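10/04/2024

Went over to Cureck for the open day. Writing this up before I forget which numbers came off the slides and which I saw for myself.

Their pitch is that a person with a hand-held gripper in each fist can record a task, and a robot arm learns from the recordings later. The slide said 2,832 recordings so far, 1,386 of them "clean." I asked what happened to the rest and got a long answer about filtering. So under half are usable by their own reckoning. Write that down somewhere Yiğit will see it.

The demo table had one small white plastic part on it, set near the middle. Good light, plain wood, nothing else to grab. Of course it looks easy.
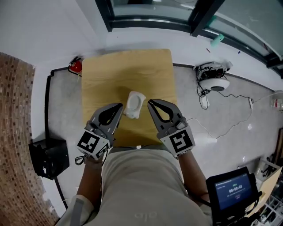 Both grippers at the part, timer at 00:00:03.

Tried to find out how long one take runs. Abelardo Arancibia timed a few on his phone and made it 19 seconds on average, talking included. Our bench jobs run longer than that and the parts are greasy. They had no greasy parts.

Things I liked, to be fair: the markers on the gripper blocks are big and plain, and swapping operators looked painless. Things I didn't: no arm running all afternoon. We were promised one in the Ammont invitation. Seven people asked, same reply each time ("next visit").
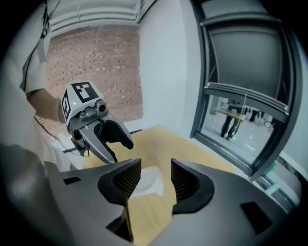
Ostungate Workshop Group / Handling and Fixtures

Finger pads are curved and ribbed on the inside. I'd want to try them on thin sheet before believing anything about grip. Wrist gets tired too, I'd bet, though they say not.

To do: ask for the raw failure list, not the summary. Ask Yiğit Yüksel if he can lend us a bracket to send them. No money until we see an arm do it.

Recent entries
Lagos fixture, second try
Notes on the December air leak
Drill press guard, again

Comments (2)
Yiğit: Saw it. They can have a bracket, I want it back.
A.A.: My 19 leaves out the take where she started over.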